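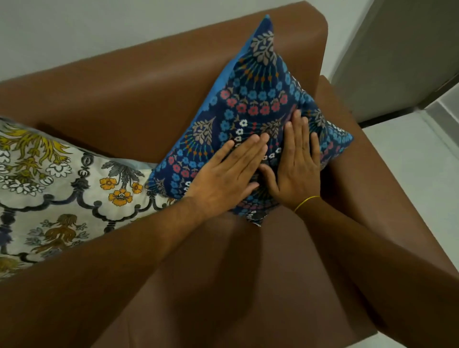
Tapicería y textil de asiento
Unidad 6. Cojines decorativos sobre butaca de cuero: estampado, confección y colocación
Apuntes de clase. Docente: Morven Imrie

6.1 Objeto de la unidad

Se estudia la relación entre un asiento tapizado en piel lisa y los textiles sueltos que se apoyan en él. El asiento se considera soporte fijo; los cojines, elementos reversibles. La carcasa y la espuma de la butaca se vieron en la unidad anterior y no se repiten.

6.2 El soporte

El cuero marrón de tono medio y cálido refleja la luz de forma desigual: más en los cantos redondeados del respaldo y del brazo, menos en la superficie del asiento. Conviene valorar el color en una zona sin brillo, a la altura de los ojos y con la muestra apoyada en plano. Una muestra tomada sobre el canto da siempre una lectura más clara.

La piel acabada ofrece poco rozamiento. Un cojín de funda lisa tiende a deslizarse hacia el asiento; uno de trama gruesa se mantiene mejor. El relleno influye también: la pluma se asienta y la fibra hueca recupera la forma, pero empuja.

6.3 El estampado

Se distinguen dos tipos de composición.

a) Composición libre. Fondo crema, motivos de escala distinta: frondas de helecho en verde amarillento, flores de color naranja amarillento con el centro oscuro, volutas en azul marino. El ojo se dirige al motivo mayor, por lo que el corte debe decidirse antes de marcar el patrón.

b) Composición en hileras curvas. Fondo azul marino, flores pequeñas en rojo rosado, celeste y blanco, con ramas de hojas en beige grisáceo. El motivo es menudo y tolera mejor un corte desplazado. La dificultad pasa a la continuidad del arco cuando hay costura intermedia.

El azul marino presente en ambos estampados permite combinarlos sin un tercer color de enlace. En el catálogo de Flurwood estas parejas figuran como «afines»; en el de Jireš, como «de contraste de fondo». Para el examen se aceptan los dos términos.

6.4 Anverso y reverso

El reverso liso reduce el consumo de tela estampada y simplifica el casado. Su color se toma de un tono secundario del anverso – un azul vivo para un anverso marino, por ejemplo – y queda a la vista en el borde cuando el cojín se coloca girado. La costura perimetral debe ser recta: cualquier desviación se lee como una franja de anchura variable.

6.5 Colocación

Apoyo inclinado: el cojín descansa contra el respaldo y el motivo se lee casi completo.
Apoyo sobre vértice: una esquina abajo y la opuesta arriba. Toda la carga recae en el vértice inferior, que se deforma primero. Se recomienda relleno firme.
Solape: el cojín de fondo oscuro delante, el de fondo claro detrás. El orden inverso es válido si el motivo oscuro no pierde su parte central.

6.6 Práctica

Material: retal Grekia, hilo Skelov del 100, cremallera oculta.
Cortar anverso y reverso con el mismo patrón, marcar el centro del motivo con hilván y presentar la pieza sobre la butaca del taller antes de cerrar. La ficha de corte está en la página 173 del cuaderno. Entrega en diciembre, con la muestra de costura grapada al dorso.

Lectura: cuaderno, capítulo 17, apartados de casado y remate de esquinas.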